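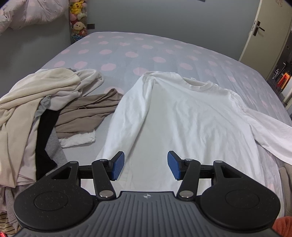 Do I need to re-run calibration every time the gripper's been unplugged?
Only if the width reading at fully closed has moved by more than 2 mm; otherwise the loader picks up the saved file.

Hi all,

Moving that one up top, as it's come in a few times since the Pronari update. On to Gudrun's mail.

Gudrun Pfeiffer wrote:
> I replayed the shirt folding set through the new planner and the
> fingers close early on nearly every sleeve grasp. Of 1,833 episodes
> I'd call over 1,000 unusable. Is it the pose track or the width
> signal? Poses look fine to me in the viewer.

It's the width signal, I'm pretty sure. I pulled a handful of your episodes last night and the poses are fine here too, but the width stream runs 8 frames ahead of the video. On a rigid object you'd hardly notice. With a T-shirt sleeve lying flat on a sheet, closing that early means you pinch air and then drag the cuff sideways (ask me how I know).

The resampler in the Jondholm branch assumes both streams start on the same clock tick, and they stopped doing that when we moved the logger to its own thread. I've got a patch that lines them up by timestamp – it's small, mostly deleting things. You shouldn't have to record anything again, just rebuild the index and replay.

Could you try it on the sleeve grasps first and send me the plots? If the white-on-pale ones still look off after that, then I'd start suspecting the segmentation, but let's do one thing at a time.

Cheers,
Tadhg Cullinane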